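Progress on the Nodow Gripper Build
October 22, 2021

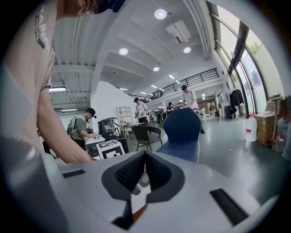 The hand-held gripper at the shared workshop, with the light-gray housing and one dark blue finger in view.

The Nodow project has now completed its third revision of the hand-held gripper housing. This post records the changes for readers who have followed the build.

The previous housing flexed when the fingers closed under load. Montri Chareonsuk redrew the shell with thicker walls, and Noemí Ochoa reprinted it over two evenings. Total print time was 40 hours, including one failed part. The finger mounts are now held by 8 screws – the earlier version used four, and two of them stripped.

Cable routing remains unsatisfactory. The present channel requires the shell to be opened whenever a connector is replaced. Bianca Neagu has proposed a side cover, and a drawing is under review.

Bench time at the workshop is shared, and members are asked to return the calipers and the small hex drivers to the tool drawer after use.

The next revision is planned for December. Files for the current housing will be posted once the finger mount dimensions have been checked again.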